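3.2 Collecting the demonstrations

We wanted hands doing ordinary chores in ordinary rooms, so we skipped the lab bench and went for living rooms instead. Kwame Agyeman and I ran most of the sessions ourselves, and I'll admit the first ones were slow going - I kept forgetting to restart the logger between takes! Each person wore the Lomero glove on the right hand and left the other hand bare. We gave them a chore, never a script. If someone wanted to grab the bottle first and fuss with the cloth later, great, that went in too.

We ended up with 487 takes and kept 460. The ones we dropped mostly had gaps in the glove signal, and Heledd Mathias went through them by hand before we trained anything. Clutter stayed wherever it was. Our policy has to cope with a bag on the couch sooner or later, and I'd much rather it met one early on (Kwame still thinks I pushed this too far).
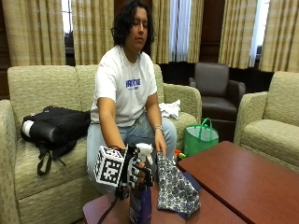 DATA COLLECTION

Figure 2. Glove hand on the neck of the spray bottle, bare hand holding up a corner of the patterned cloth. We read hand pose from the square markers on the cube - a fixed camera covers the table.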